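# Cleaning and looking after rings at home

Most wear on an engagement ring happens indoors: at the sink, in the oven glove, under the bath tap. The notes below cover cleaning, checking and storing a ring and a matching band. They apply to gold and platinum. Plated pieces need gentler treatment and are dealt with at the end.

## Routine cleaning

1. Put the plug in, or better, work over a bowl on the kitchen table.
2. Fill a small glass with lukewarm water and add two drops of plain washing-up liquid. Avoid anything with added moisturiser, as it leaves a film on the stone.
3. Soak for 40 minutes.
4. Brush the back of the stone first with a soft baby toothbrush. Grease collects behind the setting, and that is where most of the dullness comes from.
5. Rinse in a second bowl of clean water.
6. Dry with a lint-free cloth. Kitchen roll will catch on the claws and can scratch softer metals.

Diamond, sapphire and ruby tolerate this well, unless the stone has been filled or otherwise treated. Opal, pearl, turquoise and emerald do not. Wipe those with a barely damp cloth and leave it there. Emeralds are often oiled, and soap strips the oil out.

Do not use toothpaste, bicarbonate paste or bleach. The first two are abrasive. Chlorine bleach attacks the alloy in gold, and the damage shows up as fine cracks near the solder joints.

## Checking the claws

Do this every month. Hold the ring close to your ear and tap it with a fingernail. A rattle means the stone is moving. Next, draw the ring lightly across an old pair of tights. If it snags, a claw has lifted.

A lifted claw is a job for a jeweller. Pressing it down with pliers can chip the edge of the stone, and the repair then costs far more than the claw would have. Take the ring off, put it in a sealed bag and leave it there until it can be looked at. If the stone is already loose, stick a small piece of masking tape over the top before bagging it.
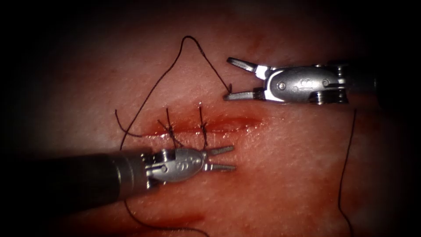
Two knotted stitches in dark thread, cut tails pointing up.

## Getting a tight ring off

Fingers swell in heat, after salty food and overnight. Try in the morning an hour after getting up, with the hand raised above the shoulder for five minutes beforehand. Cold water helps. So does window cleaner or washing-up liquid worked under the band. Twist as you pull, and push the skin back past the knuckle with the other hand.

If the finger turns blue or numb, stop and go to a minor injuries unit. Rings can be cut and rejoined.

## Storage

- Keep each ring in its own compartment. A diamond will mark a gold band in the same dish.
- Line drawers with untreated cotton. Felt is sometimes dyed with compounds that tarnish silver.
- Put an anti-tarnish strip in with silver and change it each April. The Doritz strips fit a standard ring box if cut in half lengthways.
- Do not store rings on the windowsill or in the bathroom cabinet.

A hook by the sink is useful for short periods. The one in our kitchen is a Kosulis brass cup hook, screwed in 152 mm above the worktop so that the ring hangs clear of splashes.

## Old and inherited bands

Look inside the band with a loupe before cleaning. Engraving can be shallow, and brushing will wear it further. We have one band with 1807 scratched inside the shank, and it gets water and a cloth only.

Resizing should wait until the metal has been tested. Old solder can fail under the torch. The workshop we use in Proltdale tests before quoting, which is worth asking for anywhere.

## Plated rings

Plating wears through at the back of the finger first. Wipe with a dry cloth after wearing and do not soak. Perfume and hand gel should go on before the ring, and be dry. Replating is usually cheap on a plain band and dearer on one with set stones.

For photographs and insurance records, lay the ring on matt grey card near a north-facing window. Note the hallmark, the finger size and any certificate number on the back of the print, and keep it away from the ring itself.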